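In defence of the smelly drawer

My kitchen has a drawer that won't shut. It's been like that since we moved to Lellton, and it's full of glue, washers, fuse wire, half a roll of gaffer tape and a bicycle pump adaptor for a bicycle I sold. Every so often someone in the house tells me to clear it out. I won't, and I'd like to make a case for why you shouldn't clear yours either.

Last November our washing machine began leaving a puddle by the back door. It's a Novar, nothing fancy, and it was a bit past its guarantee. I rang the repair line and a very polite young man told me the call-out would be 43 quid before anybody picked up a spanner, and that most people "at this stage" choose to upgrade. Upgrade! To what? It washes clothes. I don't need it to do anything else. A new one was 341 and they'd take the old one away for nothing, which I suppose is meant to make you feel better about it.

So I turned the water off, pulled it out from the wall (there was a sock behind it, obviously) and found the hose had a perished ring where it met the back. The ring cost me less than a bus fare. The whole job took an evening, and most of that was me lying on the lino swearing at a clip.

I'm not handy, by the way. My dad was, and I think people my age all assume it skipped us. But he wasn't born knowing how to bleed a radiator. He had a go, made a mess, asked the man next door and had another go. What he did have was a shop at the end of the road where you could buy one screw. Ours is called Hapeta, it's the last one in town, and if it goes the nearest place is a retail park where everything comes in bags of 200.

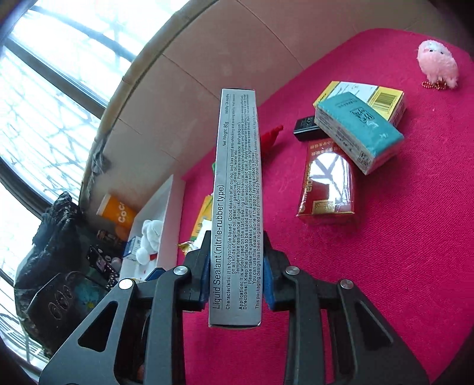 Marama Tomoana wrote to me after I grumbled about all this in the newsletter, and she reckons I'm being sentimental. Her point was that it's fine for me, with a free evening and a dry floor to lie on, but plenty of people work 2 jobs and would happily pay to have the problem gone. And some of them rent, so they aren't allowed to touch anything anyway.

Fair enough, and I've chewed it over. I don't think everyone should mend their own washing machine. I'd just like it to be a choice. At the moment the machine is glued where it could be screwed, the manual says to contact the dealer on every page, and the call-out fee is pitched so you'll give up. Someone with two jobs is hit hardest by that, surely? They're the ones putting a new machine on a credit card over a rubber ring.

As for renters, I'd let them change a tap washer without writing to an agent first. I rented for years and once waited three weeks for a man to come and tighten a toilet seat.

Anyway, the drawer stays. I did try to sort it at the weekend and got as far as finding the allen key for the bed - I'd been looking for that since spring.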